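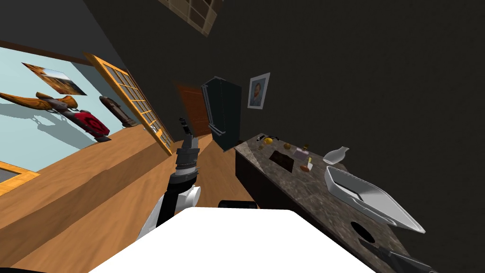 ## Kitchen counter chores in sim, October 21, 2019

Session with Benedito Cordeiro, kitchen room in the Prudcombe sim set. Question for the day is the same one Kotard keeps sending back to us: can one arm clear a counter to a standard a person would accept, without somebody standing by?

Short answer for now is no. Longer notes follow so I don't have to reconstruct this in January.

Setup: single arm, two-finger gripper, stock joint limits. Marble counter with the usual clutter left on it. Large white dish, spouted white piece, small bottle, white cup, knife near the corner. I left the knife in on purpose. Benedito wanted it out for the first pass, but a real counter has knives on it and I'd like the failure numbers to include that.

Task list as given to the planner:

1. Move the small items to the back of the counter.
2. Pick up the dish and set it down in a clear spot.
3. Lay the knife parallel to the wall, handle out.
4. Return to rest without touching anything.

Ran 25 trials of the full list. 22 ended with at least one item not where it was supposed to be. Most of those weren't dramatic. The arm puts a thing down a little too close to its neighbor, the neighbor shifts, and the next grasp is planned on the old position. Replanning after every placement fixes much of this but makes the whole job slow. Median time for a full run with replanning was 181 seconds. I can do it by hand in well under a minute, and I'm not quick.

The dish is the worst item. It's wide and shallow, so the gripper can only take it by the rim, and the whole weight hangs off one side. It tips before it lifts. Benedito thinks we should slide it instead of lifting. I agree for this counter, but there's a round opening cut in the marble right by it, and a sliding path has to go around that. The Yousafzai planner treats the counter as one flat plane with no hole. Needs a fix before we try sliding at all.

Small items went better. Anything upright and narrower than the open fingers is close to solved as long as it has space around it. Once things stand in a row they block each other, and the side approach is gone.

Went over the close view afterward to look at clearances on the row. The camera is rolled well off level here, so the marble edge runs diagonal and the depth estimate gets confused about which way is up. Lighting is also dim. The middle of the row comes out as one dark lump, and the segmenter called it a single object. I couldn't separate it by eye either, so I'm not going to blame the segmenter.
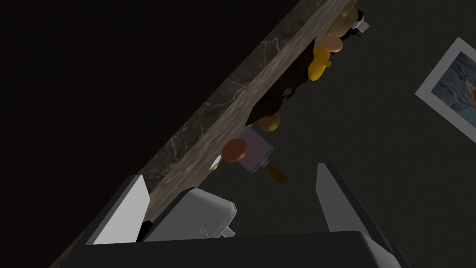 *Gripper view, fingers open. Lavender-gray item with the orange-brown handle is nearest; dark stretch farther up the row is the part that won't segment.*

The handle is a decent grasp target. It sticks out from the body and has open space on the finger side. Benedito suggested taking that item first and working up the row from there, so each pick makes room for the next. Tried it by hand on the teleop and liked it. Not in the planner yet.

Checked the total log: 2429 grasp attempts on this room so far, counting the old Brundley runs. The old runs used a level camera, so don't mix the two sets when comparing success rates. I did that this morning and lost some time to it.

To do:

- Counter model with the opening cut out (me)
- Raise the light level one step and rerun segmentation on the row
- Ordering rule, nearest handle first (Benedito)
- Sliding test on the dish, after the counter model is in
- Tell Kotard the knife stays

Still open: what counts as "cleared". Kotard's wording only says tidy. We need a distance between items or we can't score it.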